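# A small table of bracelets

When I came to the flat in Lundusholm, Erasto Obura was already making tea, and he asked me to leave my shoes at the door and my bag away from the table. "The bag is dangerous," he said. "A zip can catch a chain, and then we spend the afternoon with a needle."

Erasto sorts and lists jewellery which other people have inherited and do not know what to do with. Most of it is not worth much money. He learned the work at Vidal, a small auction house where he stayed for 21 years, and now he does it from home, in the bedroom, because the light is better on that side of the building.

I asked him how a person should begin when they open a drawer and everything is in one knot.

"You put a cloth down first," he said. "A light colour, a little bit fuzzy. On bare wood a small earring jumps and runs away. On my cloth it stays where it fell. Then you find a lid from a box, with a low edge. I have proper trays from Vidal, with velvet, but I use the lid. I can turn it, I can carry it to the window."
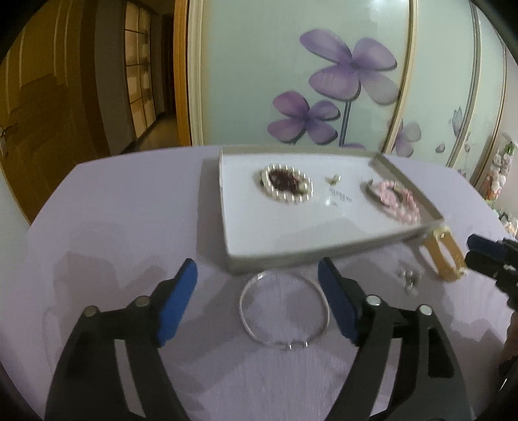

*A silver bangle on the cloth, with the lid and the gold cuff behind it.*

He likes to begin with the stiff pieces. Bangles and cuffs hold their shape, he explained, and they do not tangle by themselves, but other things tangle on them. The chains come last, when there is room and when he is calm.

"A thin bangle looks like nothing," he said. "People put it in the bag for the charity shop. But look for the clasp. If somebody made a small clasp with care, then maybe they made the rest with care also."

About the brooches he was more strict. He never cleans one with water, and he told me a sad story of a woman in Kirnwood who washed her aunt's brooch in the sink and lost the glue from one whole side. "A dry brush. A soft one, for babies' hair. That is all you need."

We spoke for a while about tags. Erasto keeps every paper tag that comes with a piece, even when the text is almost gone. His own list is a school exercise book with 368 lines in it, and each line has a number, a short name and the place where the piece was found. I wanted to know if a computer would not be easier. He laughed and said that his niece had asked the same, and that she was still waiting for an answer.
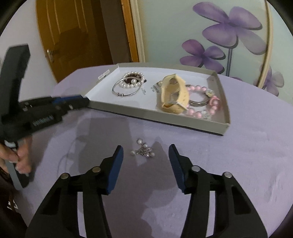

*Pearls, pink beads and bangles in the lid, with some of the tags.*

Beads and pearls are what he enjoys most. He told me that he lays a pearl bracelet down in a coil, so that no part of the thread is pulled.

"The thread is older than you think," he said. "The pearls can wait 90 years. The thread cannot. When I sell one for a family, I tell them to pay for new thread first. At Pesen they do it for 40, with a knot after each pearl, and it takes them two weeks."

Charms he leaves on the bracelet, also when they do not match. He believes that the owner chose them one after another, perhaps over many years, and that the order says something – even if we cannot read it any more.

Before I left, I asked if he keeps anything for himself. He thought about it while he washed the cups.

"One ring, from my mother," he said. "It is not in the book."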